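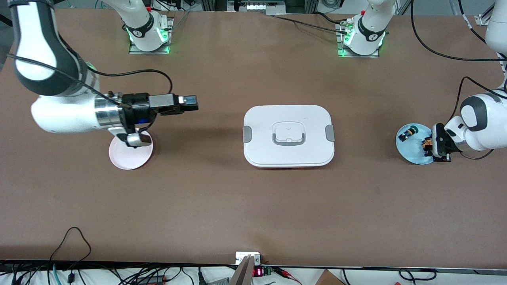

Two robot arms, two plates and one lunch-size box with a lid. The toys are on the blue plate.

How Do You Get a Robot Ready for Work?

Think about what you do before a soccer game. You tie your shoes, stretch your legs and fill your water bottle. A robot needs a warm-up too! It can't tie its own shoes (it doesn't have any), so a person has to do the getting-ready part.

Khurram Arain has that job at a workshop called Gesum. He looks after a pair of robot arms named Ilie. Yes, they share one name! Each arm has its own base, its own joints and its own gripper, but they work as a team, the way your two hands do when you open a jar.

The place where a robot works is called a cell. A cell can be as big as a garage or as small as a table. Ilie's cell is a table with a brown top, and there is a lot to check on it before anything moves.

Step 1: Look before you touch

Khurram starts every morning by walking all the way around the table with his hands in his pockets. He is looking for anything that has changed since the day before. Is there a screwdriver hiding behind a base? Did a cable slide into a spot where an arm could snag it?

Cables are a big deal. A robot arm gets its power and its messages through them, and they have to travel along with the arm when it bends. If a cable is pulled too tight, it can pop out of its plug. If it hangs too low, it can catch on something. The best cable has a nice loose loop in it, like the black one that arcs over the wrist of the arm on the left side of our picture.

Try this: hold your arm out straight and lay a piece of string from your shoulder to your wrist. Ask a friend to tape down both ends. Now bend your elbow and turn your wrist. Did the string pull? Did it droop? Add a little more string and try again. You are doing a real robot repair job!

Step 2: Check the feet

Each of Ilie's arms stands on a metal plate. If an arm could wobble, even a tiny bit, then its gripper at the far end would wobble a lot more. You can feel this with a broomstick. Hold one end and wiggle your hand just a little. See how far the other end swings?

So Khurram tests the bolts with a special wrench that clicks when a bolt is tight enough. Click, click, click. He says it is his favorite sound in the whole shop.

Step 3: Wake up!

Now the power goes on. Lights come on around the bottom of each arm. On Ilie, green means the arm is ready. Other robots may use other colors, so a robot worker always reads the book that goes with the machine.

Next, each arm moves slowly to a spot called home. Home is a pose the robot knows very well. Once an arm is home, the computer can work out where every joint is. Then it can figure out how to reach everything else. Khurram stands back while this happens, close to the big stop button. Even slow robot arms are strong, and people who work with them respect that.

Step 4: Clean fingers

Have you ever tried to pick up a marble with butter on your hands? Robot fingers have the same trouble. Each of Ilie's grippers has two fingers that slide together and apart, and dust on them can make things slip. Khurram wipes them with a soft cloth and then looks closely for scratches.

After that he runs a squeeze test. The gripper closes on a foam block called a Luvura block. The block has lines on it, and if the fingers squash it past the second line, they are squeezing too hard. Too hard is bad for toys! Too soft is bad too, and the toy lands on the table with a plop.

Fingers don't last forever. Khurram changes the finger tips after 600 hours of work, and he writes down the hours in a notebook so he doesn't have to guess.

Step 5: Put everything in its place

Time to set the table! There is a pink plate on one side and a light blue plate on the other. In the middle is the white box, with a gray clip on each side to hold the lid shut and a handle that folds down flat on top.

A box like that is a great puzzle for a robot. You don't even think about it when you open your lunch. But a robot has to find a clip, get a finger in the right place, pull the right way and not send the box skidding across the table. Having two arms helps. One can hold the box still and the other can do the pulling.

And the toys? Small toy figures are wonderful for practice. They have bumps and corners and skinny parts, and they tip over whenever they feel like it. A figure lying on its side has to be picked up differently from one that is standing. Try it with your own toys, using just your thumb and one finger!

Step 6: The practice run

Before the real work starts, Ilie does 16 slow practice moves. Khurram watches and listens. A healthy arm makes a soft hum. A grinding or clicking noise means stop, turn off the power and find out why.

One Friday he heard a tiny tick, tick, tick from an elbow. It took him 58 minutes to find the problem. A loose plastic cable tie was tapping the cover every time the arm bent! He snipped it off, put on a new one and started the checks again from Step 1.

Words to know

Base: the bottom part of a robot arm, where it is fastened down.
Cell: the space where a robot does its job.
Gripper: the robot's "hand."
Home: the pose a robot goes to before it starts work.
Joint: a place where the arm bends or turns.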